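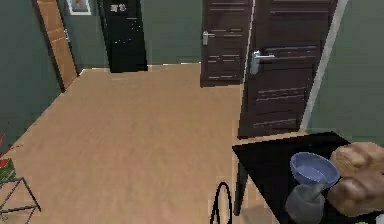 Grotness to settle its door question at last

14 September 2020

GROTNESS — The town of Grotness will vote on whether the front doors of its older houses may be painted any color the owner likes, ending a dispute that has outlived two paint stores and at least one friendship.

The ballot question, which runs to 57 words and contains the phrase "door or door-like surface," was approved by the town council last week after a meeting that began with a discussion of storm drains and did not return to it.

Under the current rule, doors facing the street in the old quarter must be one of three shades: a brown, a darker brown, and a green that most residents also describe as brown. The rule was written when the town hoped to attract visitors with its historic look. Visitors have come, mainly to use the parking lot at the ferry landing.

Trouble started in June, when the owners of Tastum, a lunch counter on the main street, painted their door yellow. The council sent a letter. Tastum replied that the door was part of its sign, and signs may be yellow. The council sent a second letter asking where the sign ended and the door began, and enclosed a diagram. The diagram is now framed beside the cash register.

By the middle of summer, the yellow door had company. A dentist's office went blue. A row of houses near the church went pink, red, and a kind of purple that the town's complaint form has no box for. The form offers "too bright," "peeling," and "other," and the clerk's office confirmed that "other" has had a busy year.

Folia, the weekly paper that has covered Grotness since before it had paved streets, asked readers for their views and got over 808 replies, a fair number of them from people who do not live in town. The paper printed two pages of letters and has promised not to do it again. One writer called the new colors "a cheerful surprise." Another wrote that she had nothing against cheerfulness but had moved to Grotness to get away from it.

The council's own position has shifted. It first asked for all of the new doors to be repainted, then for a pause on new colors, and then for a study. The study was handed to Sriwong, a design office two towns over, which spent 12 weeks on it and recommended that the town "adopt a flexible palette responsive to context." Council members agreed that this sounded right and asked what it meant. A shorter version is on its way.

The study did turn up one awkward fact. Using old tax photographs and paint scrapings, Sriwong found that many doors in the old quarter were bright red until a hardware store on the square got a good deal on leftover brown. The historic look, in other words, dates to a clearance sale. Supporters of the present rule say that a clearance sale can be historic too, given enough time.

Inside doors were never covered, although it has taken the town some effort to say so. A council notice mailed in July referred only to "doors," and the clerk's office spent several days assuring callers that closets and bathrooms were safe. One resident had already bought the paint. A corrected notice followed, with the word "exterior" in capital letters and underlined.

If the measure passes, owners will be free to choose any color after filing a one-page form and paying a small fee, which will go toward the storm drains. If it fails, the new doors will have to be returned to an approved shade before the first frost, which the ballot does not define. The council says it will know it when it sees it.

Both sides have been putting up lawn signs. Those in favor of the change are printed in many colors and are hard to read from a moving car. Those against are brown, and are also hard to read from a moving car. The town limits lawn signs to one per yard, a rule that is being ignored evenly.

Ballots will go out by mail to all registered voters in the town, including those outside the old quarter, who may already paint their doors however they please and mostly have not. They can be mailed back or dropped at the town hall, at the slot to the left of the main entrance. The main entrance is closed for repairs. Its door has been taken away for refinishing, and the council has put off choosing a color until the votes are in.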